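Jinduvis hall gets its ceiling back, and would like its shelf back too

25 June 2025

The Jinduvis community rooms reopened to the public this week after a refit that began in April, and the general view among those who came to look was that the ceiling has done very well out of it.

The old one, a patchwork of stained tiles that regular users had learned not to sit under, has gone. In its place is a white tray ceiling with a stepped surround, of the sort more often met in hotels that charge extra for breakfast. The work was carried out by local firm Mendico at a cost of £1,650 over the original quote, a sum the rooms' manager, Olga Mendes, describes as "the price of finding out what was above the tiles".

The walls have been painted white, after a consultation in which residents were offered white, a slightly different white, and a green that received two votes. Ms Mendes cast one of them.

"I still think about the green," she said.

Attention now turns to the lower half of the room, where matters are less advanced. Groups were asked to take their belongings home before the work started and most of them did. What was left went into store at the Appiah Road depot, came back last week, and has since settled on and around the brown shelf along the side wall. 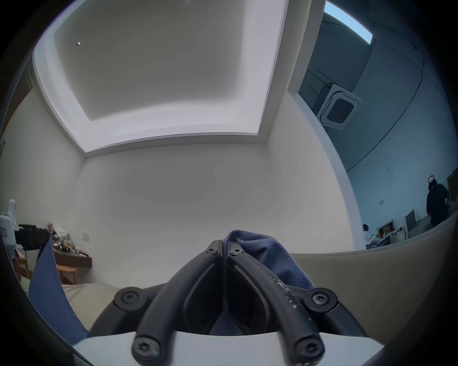

The main room at Jinduvis, with the shelf and its current residents at lower left and the adjoining room through the opening.

Among the items awaiting a home is a small plush doll, which has attracted more enquiries than the ceiling. Three families have been asked whether it is theirs. All three said no, although one offered to take it anyway and was told there was a procedure.

The procedure is a form. It asks for a description of the item, the date it was last seen and the name of the group concerned, and may be handed in at the front desk until the end of next month. Anything unclaimed after that will go to the Vorkent charity shop, which has asked that it not be sent any more jigsaws.

Rukhsana Janjua runs the Tuesday-that-moved, a sewing group so called following a timetable change some years ago that its members have not forgiven. She said the rooms were much brighter and that she had no complaints about the decoration.

"It's a lovely big wall," she said. "I'd have put a hook on it. You come in with a coat and you look at this lovely big wall and you go on holding your coat."

Hooks were in the original plan and were taken out to save £300. Ms Mendes said they could be looked at again in the autumn, along with a cupboard. A stool by the shelf may be used for coats in the meantime, provided someone is not sitting on it.

The adjoining room, reached through the wide opening, has air conditioning set into the ceiling. Users are asked to leave the temperature as they find it. A notice to this effect has been drafted and is now in its second version, the first having been thought abrupt.

Bookings for both rooms are open at the old rates. The form for lost items is available from the desk, as is the form for hooks.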